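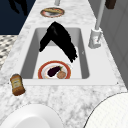
# Flernmont open day, Womham

September 13, 2022

I went to the Flernmont open day because the invitation promised "the home, thought through", and I wanted to see who had done the thinking. Flernmont sells household electrics: doorbells with cameras, plug-in lamps, battery packs for camping and power cuts, a few kitchen gadgets. The works at Womham is on a trading estate behind a tyre depot, and the signs from the station stop at the first roundabout.

The day began with a talk in the canteen. We were told that Flernmont makes products for people, which left me wondering who the others were making them for. There was a film with a lot of sunrise in it. Then we got a badge, a pair of safety glasses and a coloured sticker that decided which tour group we were in. Mine was green and went last.

## The assembly hall

I'll say this for the assembly hall, it is tidy. The doorbell line takes up one long side and the lamps the other. Our guide said "made in Womham" several times, so I asked which parts. The plastic shells are moulded elsewhere and so are the circuit boards. What happens at Womham is fitting, testing and boxing. There's nothing wrong with that, and the people doing it were quick and careful, but the box has the word "made" on it in quite large letters.

The test bench was the best part of the visit. Each doorbell is clipped into a holder, rung, and checked for picture and sound. A doorbell that fails goes into a red tray. I asked how many end up there on a normal shift and was told the figure was "very pleasing". I asked again on the way out and it was still very pleasing.

## The new battery pack

The pack launched in July is called the Duman, and it had a room to itself. It has 4 sockets, a carrying handle and a screen that shows how much charge is left. The claim on the wall was that it would keep a fridge going overnight. Which fridge, and how long a night? The demonstration ran a desk lamp and a phone charger, neither of which would trouble a much smaller battery.
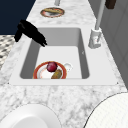 I did pick the Duman up. The handle is comfortable for the first few steps, and after that you start looking for somewhere to put it down. The leaflet gives the weight without the charging brick, which you would need to bring as well. The fan came on while the lamp was running and was loud enough that our guide raised her voice. When I mentioned it she said later ones would be quieter. I'd want to hear one before paying for it.

On "greener" I got a bit further. The pack comes in plain card with no foam, and the battery can be replaced by the maker, though not by you. The charge for that hasn't been settled. The guarantee is 5 years if you register online and 2 if you don't, and I can't see what filling in a form does for the battery.

## The shop

Every tour finishes in the shop. The doorbells were cheaper than I've seen them in town, but the small print on the back says recorded clips need a monthly plan after the trial ends. The price of the plan wasn't on the shelf or on the box, and the till didn't know it either.

They also sell Duritz lamps, a range Flernmont bought in and now puts its own badge on. I liked these more than anything else I saw. The switch has a proper click and the cord is long enough to reach a socket from the middle of a room. I bought the short one in green. There is no app for it.

## If you're going

The next open day hasn't been announced. The 822 bus stops at the estate gate and saves the walk past the tyre depot, but check the last one back, as the green group missed it. Coffee is free before the talk and charged for afterwards. Take your own questions about running costs, and write down what they tell you.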